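**To:** Letmont soapmakers list
**From:** Elango Mathew
**Date:** August 30, 2022
**Subject:** Re: clay mask going hard in the jar

Daiane Tavares wrote:

> My last batch of the white clay mask set up like putty after a few weeks. Same recipe as in February, same glycerin. The only change is the clay, which I now get from Wanasa. Is anyone else using it? I have 86 jars and would like to save them.

Daiane, I have used the Wanasa clay since spring. It takes up more water than the Gounder clay did, so the old recipe comes out too dry. I cut the clay by a tenth and left everything else alone. My jars are still soft.

I wouldn't try to rescue the finished ones. Once you open a jar and stir in water, your preservative is off and you can't say how long it will keep. Sell the clay dry next time if you want less worry – customers can mix it with yogurt or rose water at home.

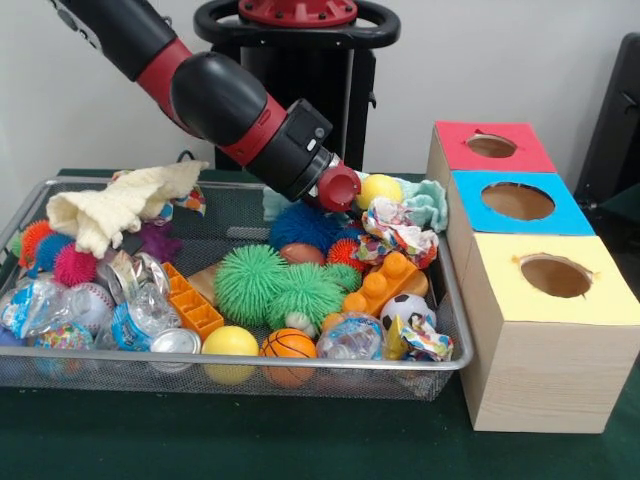
Droruvell's mixing notes say to let the clay sit in the water overnight before the glycerin goes in, and Daiane told me off list that she had skipped that step. It may matter as much as the amount.

One more thing on cost. Wanasa's price drops at 2,000 grams, and I only need 1,690 for my next run. If someone wants the rest, write to me before I order. I can mail it or bring it to the next swap.

Also, please put the clay supplier on your labels if you trade jars through the list. Two of mine came back with a question I couldn't answer.

Elango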